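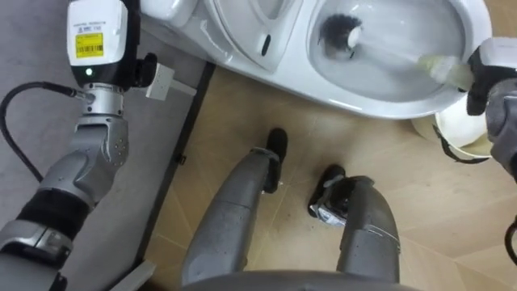 Ticket: Washroom cleaning demo, open day
Raised by: Lovisa Nyberg, building services
Supplier: Bendov (robot), Wusent (booking and support contract)
Opened: 7 June 2026
Status: open, waiting on supplier
Priority: low according to Wusent, medium according to me

Summary

Bendov brought their robot to the open day to show it cleaning a toilet. The invitation promised "a full washroom routine with no human help". I was asked to go along, watch, and say whether we should take the trial. What I saw doesn't match the invitation and I would like some answers before anybody signs. Wusent told me to put it all in a ticket, so it is all in a ticket.

What was promised

From the sheet handed out at the door:
-- robot takes the brush out of its holder, brushes the bowl, puts the brush back
-- works in "any standard washroom"
-- 29 minutes for the whole routine, including the floor
-- suits sites with up to 88 cubicles

I asked where the 88 came from. The presenter said it was a modelled number. I asked modelled on what and was told somebody would get back to me.

What happened

First run. Started late. Visitors were asked to stay behind the rope, which meant most of them had a good view of the back of the robot and not much else. It got hold of the brush handle with its right hand and brushed high up on the back of the bowl. Fine as far as it goes. I couldn't see it reach under the rim at any point, and when I asked, the presenter said rim cleaning was "on the list".

Second run. The robot stopped with the brush in its hand and stayed like that until a chap from Bendov did something on a laptop. He told the visitors it was thinking. Afterwards he told me it had lost its place. Those are two different faults in my book, so please say which one goes in the log.

Third run. Went through without stopping. Got a round of applause, which I thought was generous given that the bowl was clean before any of it began. 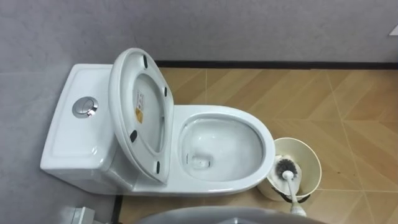
Questions for Bendov

1. Who lifts the seat and lid? It was up for every run I watched. In our washrooms it will be down half the time, and if a cleaner has to go round first lifting lids then I don't see what we are paying for.

2. Does it ever flush? The sheet says nothing about it. Ours have the push button on top of the tank, same as the demo one, so it ought to be a fair test.

3. How does it cope with a brush that isn't where it expects? Our holders get kicked about all day long. At the open day the holder stood on the floor next to the bowl with plenty of space round it. We have cubicles where you can barely get a mop in.

4. What about cleaning fluid? I was told 500 ml per shift. I didn't see any used.

5. The sheet says "100% repeatable". Please either explain the second run or take that line off the sheet.

Reply from Wusent support

Thank you for your feedback, we're delighted you enjoyed the open day. The pause in the second run was a known issue and is fixed in the October update. We suggest closing this ticket.

My reply

I didn't say I enjoyed it. If the issue was known, why was it not on the sheet? And it's June. Please don't close this.

Reply from Wusent support

Understood. We have passed questions 1 to 5 to Bendov. For question 3 they advise that the holder should be kept in a marked position. Floor stickers can be supplied.

My reply

Stickers on a washroom floor that is mopped every night. Noted, but I'd want to see them last a week first.
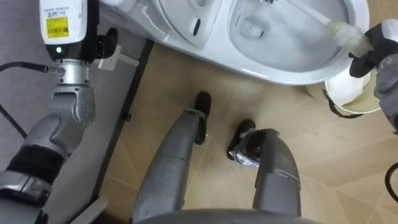 To be fair to them, the grip on the handle looked better than I expected. I had put money on it dropping the brush, and I didn't see it do so. The engineer who took my questions at the end was also straight with me once the crowd had thinned out. He said bowls are the part they're happiest with and that floors are a long way behind. I would rather have had that on the sheet than the bit about 88 cubicles.

What I need before a trial

-- a run in one of our own cubicles, lid down at the start, with our own brush
-- somebody from our side holding the stopwatch
-- every stop written down, including the ones where it is thinking
-- a price for the trial that doesn't go through Dokedeck, as their leasing terms were no use to us last time

Checked on our side

Door widths for the ground floor washrooms: sent to Wusent.
Step at the end cubicle: still there, photo sent. Bendov have not said whether the robot can manage a step.
Insurance: form not returned yet.

Latest from Wusent

Bendov can offer a site visit. They ask whether the water could be turned off during the run.

My reply

No. People will be using the building. Please ask them again with the water on, and send me the answers to 1, 2 and 4 in the meantime.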